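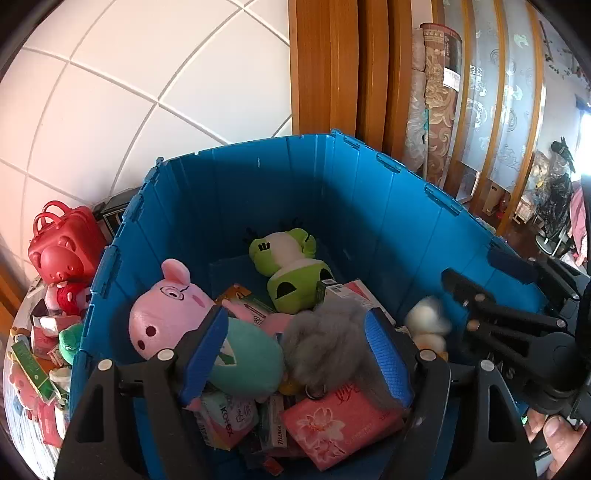
Page last changed: Friday, March 1, 2024

Week 5 notes: house rules for hand-held gripper work

Hi all. These are my notes from the lecture, tidied up a bit because a few of you asked (and because my handwriting on the whiteboard is a disgrace). Read them before you come to the Hellomden lab, please, as I'm not going over the whole lot again at the bench!

We spent most of the hour on mixed bins. I love a mixed bin. Plush toys and small cartons piled in together, a pig lying on its side, a frog beyond it, a fluffy grey pompom right between the finger pads, and boxes poking out underneath at every angle. A soft toy squashes and a carton doesn't, so the way you close on one is a rotten way to close on the other. Keep that in the back of your mind for everything below.

Before you start

Check the pads. Both of them, both sides, every session. Give each finger pad a gentle tug and run your thumb over the texture; if it's gone shiny or there's fluff packed into it, clean it or swap it. Then open and close the fingers a couple of times with nothing in them and feel for any catching at the pivots. Sharada Iyengar has the spares and she'd much rather hand you one than hear about it afterwards.

Sleeves up, lanyards off, long hair tied back. Yes, even if you're only "having a quick go".

Sharing a bin

Two grippers in one bin is allowed. Three isn't. Agree out loud who's going in first, and say "in" and "out" as you go, like you're calling for a mark in footy. It feels daft for the first ten minutes and then you stop noticing. Keep your free hand outside the rim whenever the other person is reaching, and hold your own tool well back from the linkages, where the pinch points are.

If the two tools touch, both of you stop, back out, and write that attempt off. Don't try to save it! Bahman Kazemi went through all 2,286 attempts from the September block and the messiest ones to label were the ones where somebody had tried to untangle things on the fly.

Picking

Go for whatever's on top and free on both sides. If a limb or an ear is lying across a box, move the toy first and leave the box alone till it's clear. Squeeze a plush until it stops shifting, then lift straight up. With a carton, pads on the flat faces, never on the corners, and ease off as soon as you feel it bow.

Real packaging is fine and I like having it in there (you'll spot TYLENOL and KOTEX on the packs), but treat any medicine box as though it's full. Crushed or torn, it comes out and goes to me.

Anything that lands outside the bin stays put until both tools are down.

Logging

One line per attempt on the Nkuna sheet: item, result, your initials. A miss is a result. Please log your misses, I'm begging you.

For next week

Read section 8 of the course reader and bring 2 rules of your own that you'd add to this page. Tshepo Pillay is taking the tute while I'm away, so send your questions to him by the usual address and he'll pass on whatever he can't sort out.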